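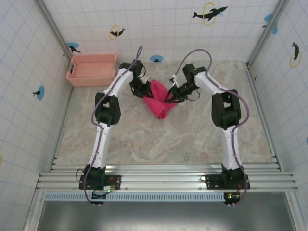

Words by Pushpa Saxena | For readers aged 8 to 11 | 17th July

A robot that handles towels needs looking after, just like a bicycle does. The one at the Wirkska workshop in Virar has two arms, and Narendra Agarwal checks both before they start work.

First he turns the power off. Then he looks at the bolts. Each arm stands on a black plate, and the plate is bolted to metal rails. If a bolt works loose, the arm wobbles and its gripper closes in the wrong spot.

Next come the cables. A purple one runs up each arm and makes a big loop over the wrist. The loop is slack on purpose — a tight cable would pull every time the wrist turned, and in the end it would break. Narendra moves each wrist slowly by hand and watches for snags.

When the power is back on, he checks the small lights by the arms. Then he cleans the grippers with a dry brush, as cloth sheds fluff and fluff gets into the joints. He does this after every 300 folds. It takes around 10 minutes.

Some robots also have a camera near the gripper. Up close, a towel stops looking like a towel. It is all ridges and folds, so even a little dust on the lens can hide something useful.

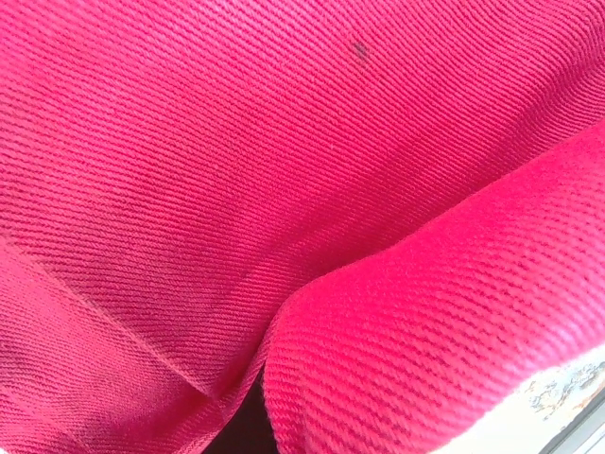
Miyuki Miyazaki wrote in to ask whether the robot could clean its own lens. She thought one arm might hold a cloth and wipe the other. It could be done, but the arms would have to move very gently, and for now Narendra uses a soft cloth and does it himself.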